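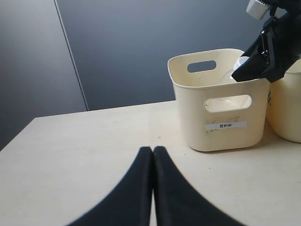

Darragh Gallagher didn't see why the group should pay for another 200 examples when the last lot had not been looked at properly. Teresa Ó Dubhghaill agreed and asked that it go down in writing, so it has.

Posted in: Meetings & Minutes > Sorting Trial

Present: Finbarr Keane (chair), Ita Ó Riain (minutes), Darragh Gallagher, Teresa Ó Dubhghaill, Younes Hegazy for Futlow.
Apologies: none.

1. Minutes of the June meeting
Taken as read. Darragh asked for "promising" to be struck from item 4. Struck.

2. State of the collection
Younes reported 486 recorded runs in hand for the sorting task, all done by hand control at the Drornau room. Finbarr asked how many were good. Younes said 35 had been set aside as bad starts and the rest were "usable". Pressed on what usable meant, he said the item ended up in the bin. Teresa said that was a low bar — a run where the operator dithers for half a minute and then drops the thing in would pass, and the system would learn to dither.

No answer to this was recorded.

3. Bins and labels
Long discussion. The bin in use is labelled 塑料杯, plastic cup. 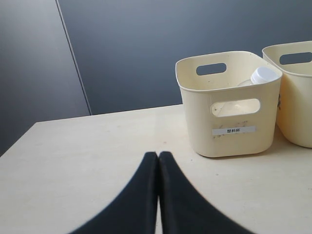 Teresa wanted to know what belongs in a bin with that label and what doesn't, and whether the operators had ever been told. A clear bottle and a clear cup are both see-through plastic, and if people file them by habit then the examples will carry the habit. Younes said the written instructions were clear. Finbarr asked to see them. They were not to hand.

Ita pointed out that every run so far used the same table and the same dark wall, and asked what anyone expected to happen when the table changed. Younes said Futlow had seen good results elsewhere. Darragh asked for the results. To be sent.

4. Move to Aranda
Put off again. Finbarr does not want a second site until the first has been checked.

5. Actions
Younes: send written instructions and results.
Teresa and Darragh: watch a share of the runs from start to finish and mark them separately, without comparing notes.
Ita: ask Willholm for a price on different bins.
No new recording until item 2 is settled. Younes asked that his objection be noted.

Meeting closed 4.20 pm.

3 comments

oldfitter
Same row we had at our place. Ask how many operators did the runs. If it's 2 you have a copy of two people's wrists.

M. Hegarty
Was the price per run discussed? Can't find it in the minutes.

Ita Ó Riain
It was not. I'll put it on the next agenda.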